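Nos petites règles de simulation, un an après

dimanche 14 mai 2023

Il pleut sur le jardin, la théière est encore pleine, et je me suis promis depuis l'hiver de mettre au propre les règles de travail que nous suivons chez Forwood pour nos tâches de manipulation en simulation. Plusieurs d'entre vous me les ont demandées après mon billet de décembre (merci pour vos messages, d'ailleurs, je réponds lentement mais je réponds !), et j'avais chaque fois la même excuse : elles traînaient dans un document partagé, à moitié en français, à moitié en anglais, avec les commentaires de Rocío dans la marge et des passages barrés que je n'osais pas effacer. Les voici donc, un peu rangées, avec mes digressions habituelles.

Pour ceux qui arrivent par hasard : nous sommes une petite équipe, nous préparons des tâches domestiques pour un robot à deux bras, et nous les téléopérons dans des intérieurs modélisés avant de passer au vrai robot. Notre bibliothèque de pièces s'appelle Rudimik, le nom vient d'un jeu de mots de Gilles Hervieu que plus personne ne sait expliquer, pas même Gilles. Au départ, nous n'avions pas de règles du tout. Chacun lançait sa pièce, posait ses objets, enregistrait ses essais et donnait à ses fichiers le nom qui lui passait par la tête. J'ai retrouvé l'autre jour un dossier « essai_bon_final_vrai ». C'était le mien.

Première règle, et c'est celle à laquelle je tiens le plus : on écrit la consigne avant d'ouvrir la pièce. Une phrase, au présent, qu'une personne extérieure au projet pourrait comprendre. « Poser le bol sur le plateau », par exemple. Si la phrase a besoin d'une parenthèse, on la coupe en deux tâches. Cela paraît bien scolaire, je sais, et Somkiat Meesuk me l'a dit avec beaucoup de gentillesse la première semaine. Mais quand on écrit la consigne après coup, on décrit ce que l'on a réussi à faire, et la tâche prend doucement la forme de nos maladresses. J'ai relu d'anciennes consignes du printemps dernier : il y en avait une qui disait « déplacer l'objet à peu près vers la gauche ». Allez évaluer cela !

Deuxième règle : on regarde avec les yeux du robot avant de bouger quoi que ce soit. Dans le simulateur, on a la tentation permanente de la caméra libre, celle qui vole au plafond et passe derrière les murs. Elle est très commode pour placer les meubles, et je ne m'en prive pas. Pour juger si une tâche est faisable, en revanche, elle ment. On croit que l'objet est bien dégagé, puis on revient à la vue embarquée et l'on découvre qu'une pince le masque, ou que l'épaule prend toute la place. Nous demandons donc à l'opérateur de rester un moment dans la vue du robot, les bras levés, et de dire à voix haute ce qu'il distingue et ce qu'il devine. À voix haute, oui. On se sent un peu bête au début et puis on s'y fait.

Il faut aussi accepter que cette vue soit penchée, encombrée, franchement peu flatteuse pour nos jolies pièces. Wichai Sukprasert, qui passe des soirées entières sur ses textures de pierre, en souffre un peu.
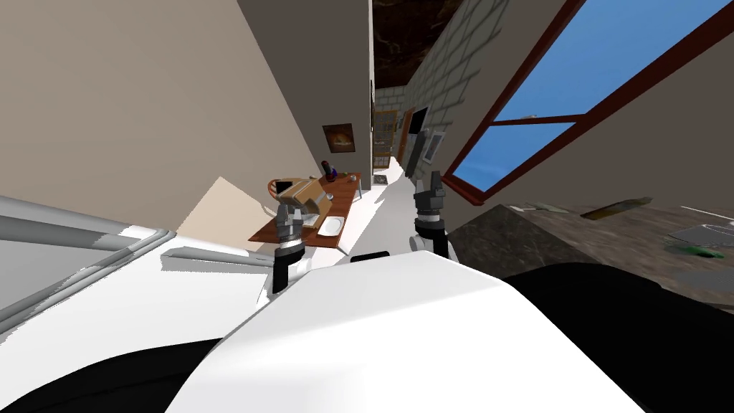
La vue embarquée dans une de nos pièces, les deux pinces levées. Celle de gauche cache une partie du casier posé sur la table.

Je reviens à ce casier, qui m'amène à la troisième règle : si l'objet visé est masqué dans la position de départ, on le note dans la fiche. On ne le déplace pas en douce pour se faciliter la vie. Une cuisine réelle est pleine de choses à demi cachées, et un robot qui n'a connu que des objets bien en vue aura de mauvaises surprises. Il y a une case pour cela dans la fiche, « visibilité au départ », avec trois valeurs : entière, partielle, nulle. Nous avons longtemps eu un pourcentage à la place. Rocío Campos et moi avions passé un après-midi entier à nous disputer (cordialement, avec des biscuits) pour savoir si une boîte était visible à quarante ou à soixante pour cent, et nous avons fini par supprimer le pourcentage. Je ne le regrette pas.

Quatrième règle, les objets qui ne servent pas à la tâche. Nous les gardons. Un petit tableau au mur, une fenêtre, un plan de travail avec deux ou trois choses qui traînent dessus : tout cela fait partie du travail. Ma seule exigence est que le décor soit inscrit dans la fiche avec sa version, parce que le jour où quelqu'un « nettoie » la pièce pour faire une belle démonstration, les essais d'avant et ceux d'après ne se comparent plus. C'est arrivé avec une cuisine livrée par Ernar, le studio qui nous modélise une partie du mobilier. Une mise à jour avait retiré la moitié des ustensiles du plan de travail, et il nous a fallu des jours pour comprendre d'où venait cette soudaine amélioration de nos résultats. Nous étions si contents, en plus !

Cinquième règle : le départ est le même pour tous. Base immobile, bras dans la posture de repos, pinces ouvertes, et l'on attend 2 secondes avant le premier mouvement. C'est Usa Nilsuwan qui a imposé ces 2 secondes, et je lui tire mon chapeau. Avant, les physiques se stabilisaient pendant que l'opérateur bougeait déjà, et certains objets glissaient d'un rien sur la table sans qu'on les ait touchés. Maintenant tout se pose, on respire, on y va. Les opérateurs m'ont dit que cela leur faisait du bien à eux aussi.

Sixième règle : on garde les échecs. Tous, y compris les vilains, ceux où le bras cogne contre la table et où le bol s'en va rouler sous un meuble. Notre premier jeu comptait 3 295 essais enregistrés, et nous en avions effacé je ne sais combien d'autres au fil de l'eau parce qu'ils nous faisaient honte. Quand Gilles a voulu étudier les reprises, ces moments où l'opérateur rate sa prise et se corrige, il n'avait presque rien à se mettre sous la dent. Depuis, un essai raté reçoit une étiquette et un mot d'explication, et il part dans le même dossier que les autres. Seule exception, les plantages du logiciel, qui vont dans un dossier séparé avec le journal d'erreurs.

Septième règle, la relecture croisée. Pour chaque série de 50 essais, une personne qui n'a pas téléopéré regarde l'ensemble et vérifie que l'étiquette correspond à la consigne. Le relecteur ne demande rien à l'opérateur avant d'avoir fini. C'est la règle la plus impopulaire, je ne vais pas vous raconter d'histoires, et c'est aussi la première que l'on saute quand une échéance approche. En février, nous l'avons sautée deux semaines de suite. Le rattrapage a révélé 122 essais étiquetés « réussi » alors que l'objet reposait à cheval sur le bord du plateau. Réussi ou pas réussi ? La consigne disait « sur le plateau ». Nous avons tout repris, et ajouté dans la fiche une ligne qui précise ce qu'on entend par « sur » : l'objet ne touche que le plateau, la pince l'a lâché, et il tient.

J'en profite pour répondre à la question que m'a posée un lecteur à propos du passage au vrai robot. Nos règles ne remplacent en rien les consignes de sécurité du laboratoire ! En simulation, une pince qui traverse un pied de table ne fait de mal à personne, et l'on prend très vite de mauvaises habitudes. Nous demandons donc aux opérateurs de traiter toute collision forte comme un arrêt d'urgence : on lâche les commandes, on note, on recommence au début. Somkiat a même branché un gros bouton rouge sur son poste, qui met simplement le simulateur en pause. Il est ravi de son bouton. Quand il est passé au vrai bras, en mars, dans l'atelier de Suwannarat, sa main est partie vers l'arrêt sans qu'il y pense, pour une broutille, et j'ai trouvé cela très rassurant.

Il reste des choses sur lesquelles nous ne sommes pas d'accord. La durée des séances, par exemple. Rocío voudrait une pause toutes les demi-heures, Wichai préfère enchaîner tant qu'il est dans le bain. Pour l'instant nous laissons chacun juge, avec l'heure de début et de fin dans la fiche, et nous verrons bien si la fatigue apparaît quelque part. L'inclinaison de la vue nous partage aussi. Faut-il la redresser à l'affichage pour le confort de l'opérateur, ou lui montrer exactement ce que reçoit la caméra ? Je penche pour la seconde solution (penche, oui, bon), mais Usa fait valoir que deux de nos nouveaux ont eu mal au cœur, et c'est un argument que je ne peux pas balayer de la main.

Si vous travaillez sur des choses voisines, dites-moi en commentaire comment vous faites, surtout pour les objets masqués et pour la relecture. Je publierai la fiche vierge dès que j'aurai fini de traduire les notes de marge. Il y en a une de Gilles, page trois, que je n'arrive toujours pas à déchiffrer.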